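Okay so I said I'd post about the wine rack and then I went quiet for ages. Sorry! It's April, the dining room is finally the dining room again, and I have opinions about where bottles should live. Thread.

Background: we moved to Tolcombe with 16 bottles and no place to put them. They spent the whole winter in a cardboard box beside the boiler. I know. I KNOW. Pauline Garside (my neighbor, keeps her wine in an old coal cellar, very smug about it) came over, saw the box, and put her hand on her heart.

So, shopping. I looked at a wire one that folds flat, and a gorgeous wall-mounted thing for 121 dollars that needed drilling into a wall I don't trust. Then my sister mentioned she had a wooden one sitting in her garage in Drirnitz under a tarp. Free! Sold!

It's brown wood, crisscross slats, stands on a table, no assembly. I wiped it down with a damp cloth and let it dry overnight before anything went in. It smelled like garage for a bit and now it smells like nothing.

First go at loading it, I just stuck bottles in wherever my hand landed. It looked like a rummage sale. Second go, I tried to think about it.
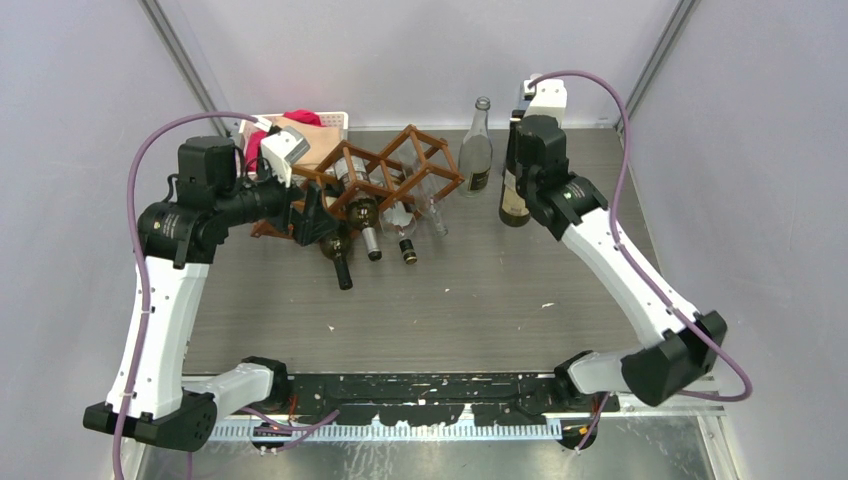 Do the bottles really need to be on their sides?

If they have real corks and you're keeping them a while, lying down is better, so the cork stays damp and doesn't shrink. Screw caps don't care one bit, stand them up if you like. Same for anything you plan on drinking this week.

That last one was a huge relief to me because it meant I could quit stressing over the cheap stuff. The everyday bottle can stand on the table next to the rack. It's not going to be around long enough to suffer.

Now, necks in or necks out? This started a real argument in my kitchen. Elsie Mapplebeck, who waited tables at a place called Flornville for years, says necks out, always, so you can grab and go. My husband says necks in, so you don't catch one with your elbow walking past with the laundry.

I went with Elsie. The neck is the part you want to get hold of, and with the capsules facing you there's at least a clue to what's what. Black top, white top, that sort of thing. (My husband has already caught one with his elbow. We don't talk about it.)

Labels up, by the way! Turn the bottle so the label faces the ceiling and you can read it from above without pulling it out. Also if there's sediment in an older red it settles on the opposite side, so you know where it is when you pour.

Except a slat will always, always sit right across the one word you need. I've spun bottles a quarter turn, slid them back an inch, slid them forward an inch. At some point you just accept it and learn your bottles by their shoulders.

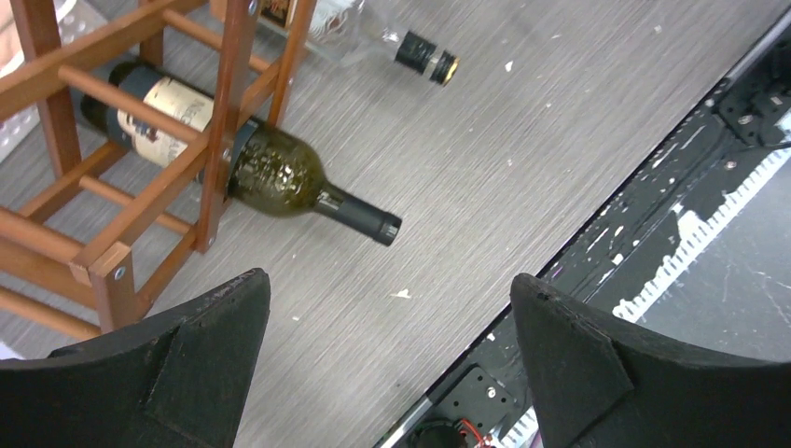
Okay, next thing: weight. Load the bottom first. I filled a top row on day one because it was easier to reach and the whole thing had a little wobble to it that I did not enjoy. Heavy sparkling bottles go lowest of all, if they fit. Mine mostly don't, they're too fat, so they live in the fridge door.

And tighten the screws! Any wood rack that's been in a garage will have loosened up. It took me 3 minutes with a regular screwdriver and the wobble went down to almost nothing. Go gently, old wood splits if you get enthusiastic.

Where to put it was the other headache. Not by the stove, not on top of the fridge (warm and it hums all day), not in the window even though it would look SO pretty there. Ours is against the inside wall, out of the sun, far enough from the radiator that I don't worry.

Someone asked about clear bottles. Those I'm fussier about. Green glass gives the wine some cover from light and clear glass gives it basically none, so the clear ones get the shadiest spots and I try to drink them sooner. Trying very hard. Such a burden.

I also keep a strip of masking tape on the necks of the ones we're saving, with a name on it. "Ninh" is on one, that's our friend's wedding toast bottle, and if anyone in this house opens it for a casserole I'm moving out.

We can have up to 6 people over for dinner now without me digging through a box by the boiler, and that was the whole goal. Pauline's coming by to inspect. I've dusted.

If you've got a rack with tiny cubbies and fat bottles, tell me what you do with them, because the fridge door is full and I'm out of ideas.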